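Ollcombe Review
Home | Opinion | Science | Local | Archive | Contact
Last updated 1 Aug 2019
17 comments | 448 shares

The canvas pouch that beat the machine

In November the robot arm at Trirkance closed a zip on somebody's finger. The finger was fine. It belonged to a technician who had reached in to straighten a canvas pouch while the arm was, by every light on its panel, asleep. It had only paused. It had lost sight of the zip pull, spent a while considering its position, found the pull again and carried on with the job.

I have read the incident report, which runs to nine pages and uses the word "unanticipated" with real affection. What it calls an unanticipated resumption, I would call a machine doing exactly as it was told at a moment when a person had stopped expecting it to.
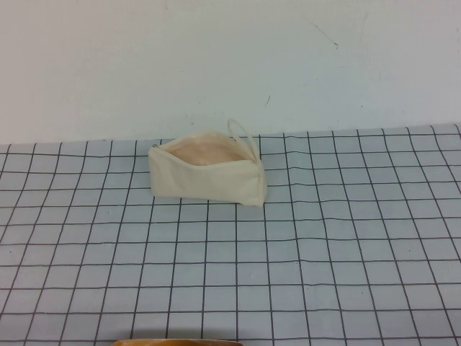 The work sounds like nothing. You take a soft bag, find the small metal pull at one end, hold the cloth still with something and draw the zip across. A child of five can manage it while complaining about something else. For an arm it is a misery, as canvas sags, the opening changes shape whenever it is touched, and a zip that isn't held straight will jam out of spite. Trirkance logged 1,038 attempts before the business with the finger, and a good many of them contained a pause much like that one.

That is the part that bothers me. Everyone on the project knew about the pauses. They had a nickname for them – "having a think" – and once a fault has a nickname it has more or less joined the staff. The controller, a Cilteck unit, showed the same green light for thinking as it did for finished. People learned to tell the two apart by how long it had been, and you can guess how well that works just before lunch.

The remedy so far has been a laminated notice and a talk. I am fond of laminated notices, but I have never known one cut the power to a motor. A gate that stops the arm when a hand goes past it would do that, and so would a light in a second colour. Neither is exciting. Neither will get anyone invited to speak at a conference.

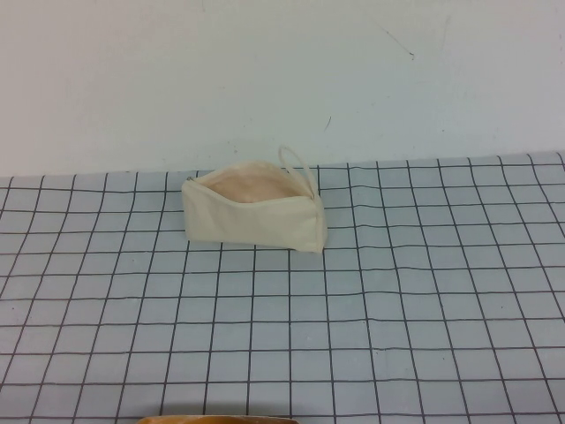

Pugh, writing in the comments, thinks I am being unfair: the arm was moving slowly, the force was limited, and a bruised fingertip is less than most of us get from a kitchen drawer in a year. Put up gates for every soft, slow job, Pugh says, and people will simply prop them open with a chair.

They may well. I have seen the chair. But a kitchen drawer does not stop halfway, wait for you to put your hand in and then remember what it was doing. Slow and gentle are good things in a machine, and I would still like to know whether it has finished. If the next job is a heavier bag with a stiffer zip, the force limit will go up, and the green light will presumably stay as green as ever.

Trirkance says a change to the panel is under review. I have asked what colour.

Share this | Print | Back to Opinion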